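Steering by Hand: A Conversation at Bistcombe

The engineer I met at Bistcombe has spent the better part of two years teaching a simulated arm to pick things up, and she laughed when I asked if she ever got bored. "Oh, never! Well, maybe around try number 200," she said, and poured us both more tea.

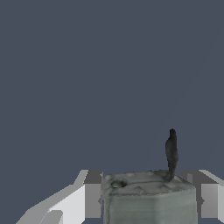
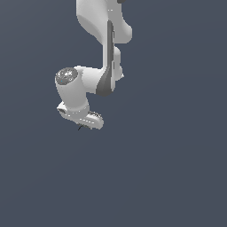 The simulated arm used at Bistcombe: a gray object between the gripper fingers (first), and the arm with nothing in its grip (second).

She drives the arm from her desk with a controller made by Fogh, and every grasp she makes is saved for the Ciltari project, which has 1107 of them so far. "You learn to slow down," she told me. "If I hurry, the robot learns to hurry too, and then I've got 42 bad habits to clean up (and they're all mine!)."

I asked what she looks for when she comes in on an object. "Both fingers level, and a nice even squeeze. My first week I came in crooked every time."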